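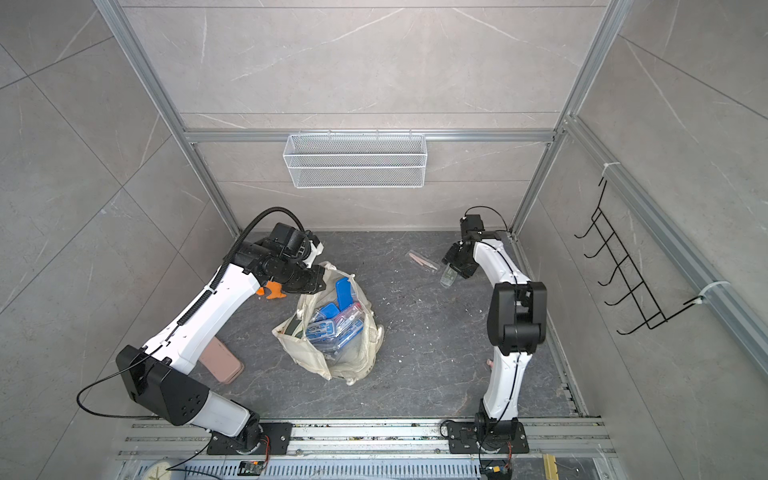
Wanted: two people to pack bags with me

Cookies help us run this page. OK

Monday, by Oľga Holub

I need a hand at Skokness filling canvas totes with pencil cases — the clear and colored plastic kind. 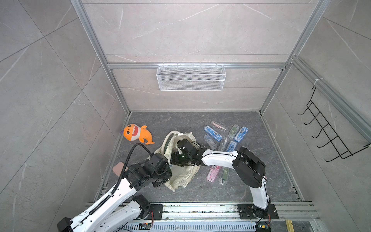
It's easy work and I'll talk your ear off! We have more than 80 bags to fill.

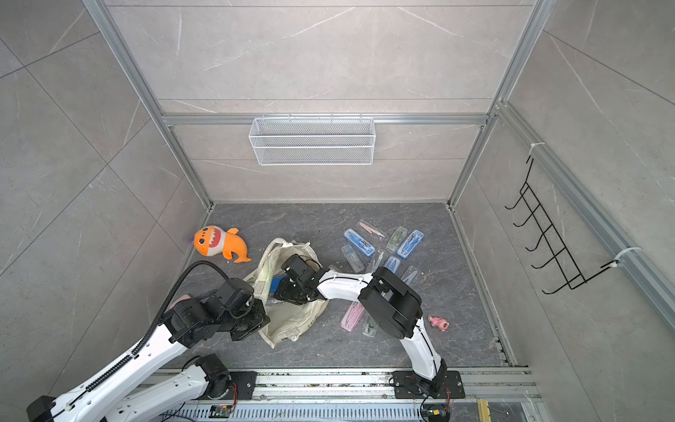
Pencil cases, tote and the orange shark

Pay is by the hour, lunch is on me.

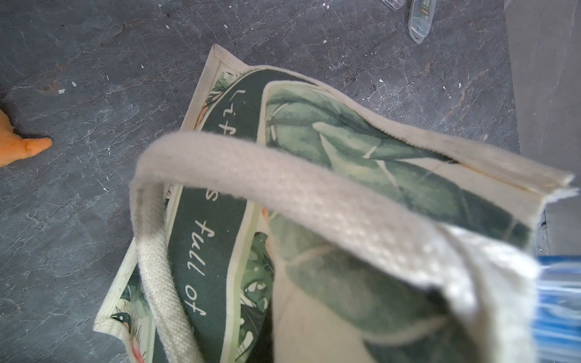 Just leave me a comment — evenings are fine too!

Comments

Hartmut Kuhlmann: Is parking free?

Oľga: Yes, out back!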